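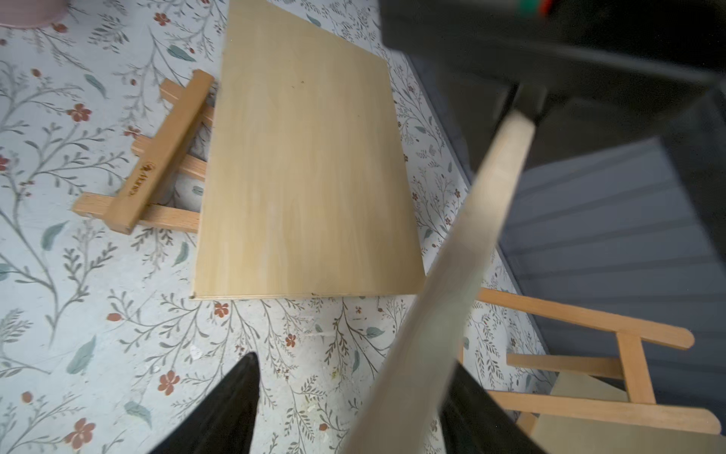
*Fig. 1. Light wooden board with wavy grain.*

Notes for week 3, Nelly Ríos. Bring the Zoltville sheet and a soft pencil.

A contour joins points of equal height. Contours close together mean steep ground, and contours far apart mean gentle ground. On the Vama ridge the west side drops over 400 metres to the lake, while the east side takes far longer to lose the same height.

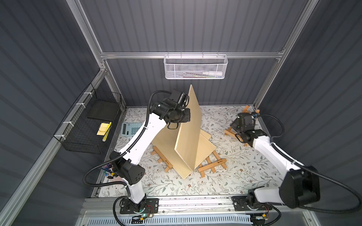

*Fig. 2. Two white arms and three boards on a floral print.*

A saddle is the low point between 2 summits. Find the one between Vama and Castaño and mark it with a cross.
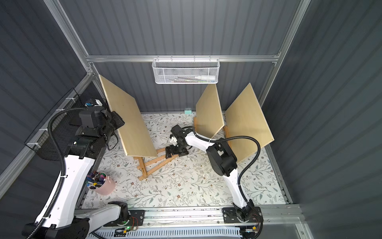
Cliffs are hard to read on a contour map because so much height is packed into so little width. A standing sheet of plywood, like the three on the floral mat, has a broad face but would cover only a thin strip on a plan. The north face of Castaño is much the same — its contours merge, and the sheet uses a rock symbol instead.

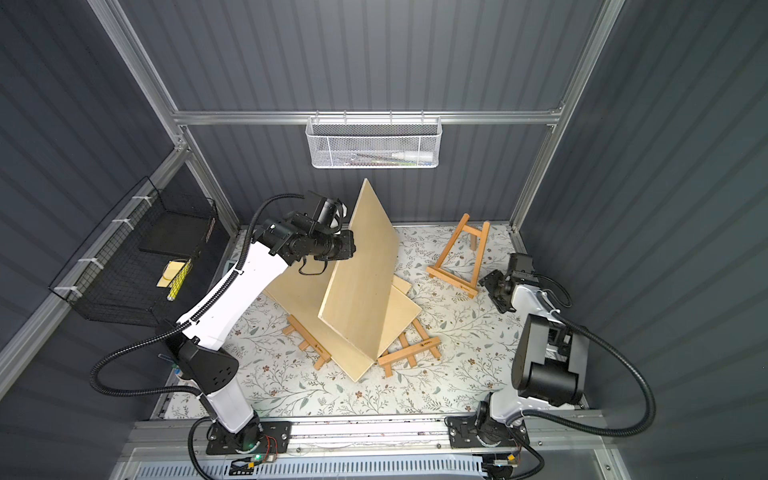
**Exercise: cross-sections**

Draw a line from the lake to the top of Castaño. Lay a paper strip along it, tick each contour and write the height beside every 100 metre line. Transfer the ticks to graph paper and join them with a smooth curve. Label the saddle and the cliff. Hand in by the end of November.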